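Open Day at the Skiltow Student Robotics Workshop

I had been promising myself a trip out to Rerbridge ever since December, when a flyer for the Skiltow open day turned up in my mail between a seed catalog and the water bill. I teach shop and a little electronics to high school kids, and a few of my former students have gone on to engineering programs, so anything with the words "student project" and "come and try it" on it was always going to get me into the car. It's 75 miles each way from my front door, and I'd do it again next week if they'd have me.

The project I most wanted to see was Cirillo, the suturing project run by the surgical robotics class. The students are working on getting robot arms to close a wound with separate, individually tied stitches, and they had their work out for everyone to look at.

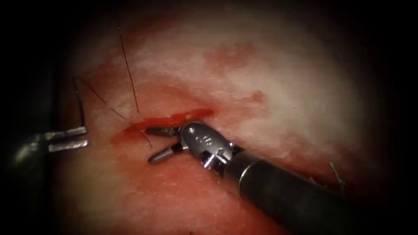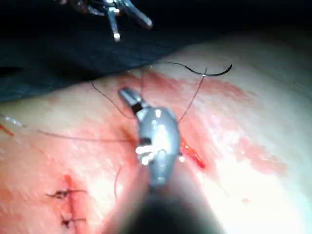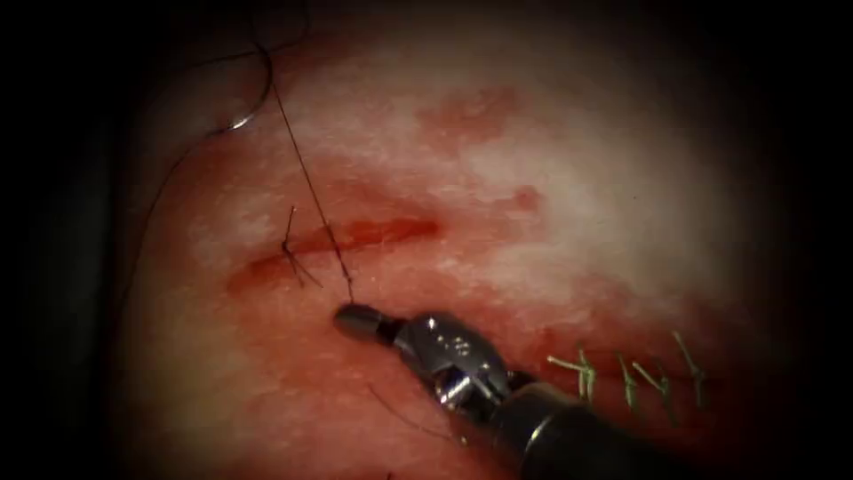 Stitching up an incision, with the instruments and thread close up.

What makes stitching so hard for a robot to learn?

Thread is the main trouble. A stiff part keeps its shape when a robot picks it up, so the program can work out where every corner of it will be. Thread bends, slides, twists and catches on things, and tissue gives way when it is pulled, so the arms have to keep checking where everything has gone and adjust as they work.

I'm going to back up now and tell it in order, the way I'd tell it to my class.

Skiltow is the name of the building as well as the program, and it is easy to drive right past. It sits behind the Rerbridge public library, a long brick place that used to be a printing works (you can still see the loading doors), and the only sign was a sandwich board with an arrow on it. I followed the arrow, went the wrong way around the building, met a very patient family doing the same thing, and we all arrived together at the front desk, where we were given stickers for our shirts and a folded map. The coffee was free and quite good, and there were oatmeal cookies – I mention it for anyone who is planning on going and wondering whether to eat first.

The ground floor belonged to the younger groups. There was a line-following contest on a big sheet of painted board, and the cars had all been built by middle schoolers over the winter. I stayed much longer than I'd meant to. One little car had a habit of taking the hairpin far too fast and sailing off toward the spectators, and its team kept bringing it back, changing one number in the program and sending it out again. I wish I could bottle that and hand it out in my own shop! My kids will change five things at once and then wonder which of them did it.

Past the contest there was a table of grippers made from cardboard, string and drinking straws, which visitors were welcome to try. You pull the string and the fingers close. I managed to pick up a sponge and a tennis ball, and I failed completely with a spoon. The girl running the table told me that everyone fails with the spoon and then showed me how to do it by coming in from the side. I took a page of notes on how the fingers were hinged, and that one is going straight into my lesson plan for the fall.

Cirillo was upstairs, and they only took small groups through, so there was a bit of a wait on the landing. I didn't mind. The walls of the stairwell are covered with old project posters, and I read nearly all of them, including a very good one about a robot that sorted library returns and a rather sad one about a robot that was supposed to water tomatoes.

When our turn came, two students talked us through what the class has been doing. They started with the needle, and I'm glad they did. A suture needle is curved, and I'd always pictured somebody pushing it through the way I'd push a needle through a shirt button. You're supposed to turn it, following its own curve, so that it goes in on one side of the cut and comes out on the other without dragging at the tissue. A person's wrist does that without much thought after some practice. For a robot, the turn has to be worked out from where the needle is sitting in the jaws, and if the grip is a little off, the whole path is a little off with it.

Then there's the handing over. One instrument lets go and another takes hold, and there is a moment in between that the students talked about the way my kids talk about soldering near plastic. Grab too early and the two tools fight each other. Grab too late and the needle swings away or drops, and then somebody has to go find it with the camera and pick it up all over again at whatever angle it landed.

After that comes the knot, and the knot got the longest explanation of all. The thread is wrapped around one instrument, the short end is caught and drawn back through, and then both ends are pulled away from each other to bring it down snug. One of the students had brought a shoelace and a pair of kitchen tongs for us to try it with. I have tied flies for trout since I was ten years old and I thought I'd be a natural. I was not. The loop slid off the end of the tongs again and again, and the gentleman beside me, who told us he'd never tied anything fancier than a necktie, got it on his second go.

They were very open about the slow parts, which I appreciated. The class goes back over recorded runs and marks up what happened in each one: where the needle was picked up, where the thread was pulled, where the stitch was finished. So far they have worked through 1,043 short clips, and the goal for the year is 3,000. I asked whether that got dull, and the answer was that it gets very dull, but that you also start to notice things. One student said she could now tell early on if a pull was headed for trouble from the way the slack was lying, and that she'd never have spotted it if she'd only been writing the program. I've been turning that over ever since. There's a lot to be said for making students look at the work for a long time before they try to automate it.

Somebody in our group asked if the robot would be replacing surgeons, as somebody always does. The student who took the question said the class thinks of its work as learning about one small job inside a very big one, and that deciding what needs to be done is another matter altogether. She handled it nicely, and without making the man feel foolish for having asked.

I had also hoped to see Wernix, which is the simulator the second-year group is writing so that newcomers can practice moves on a screen. There were two stations set up in the room at the end of the hall, each with a pair of hand controllers, and you could have a turn at passing a needle through a row of rings. The scoring goes up to 100. I'm going to keep my own score to myself, but I will say that a boy who couldn't have been older than eight sat down after me and did a great deal better. The picture on the screen froze a couple of times, and the student in charge wrote it down in a notebook each time and thanked us for breaking it.

My one real complaint is about the rooms. The landing gets crowded, the hall upstairs is narrow, and it was hard to hear the talk over the cheering from the line-following contest below us. A set of chairs and a closed door would help a lot. I'd also have liked some kind of handout for teachers. I did ask at the desk, and they took down my email and said a parts list for the cardboard grippers could be sent along, so we'll see.

If you're thinking of going, parking is free behind the library but it fills up early, and the elevator is at the far end of the building from the front desk, so ask for it when you get your sticker. Children are welcome on both floors. The Cirillo talk shows close views of stitching with blood in them, and the desk does tell you so before you go up; the kids in our group were mostly fascinated, and one dad went out to look at the posters for a while. Allow a whole morning. I'd planned on an hour and a half and ended up eating my sandwich in the car well after two.

I've already put in a request at my school for a bus for next year's open day, and in the meantime there's a box of drinking straws and a ball of string on my workbench. I still can't pick up the spoon.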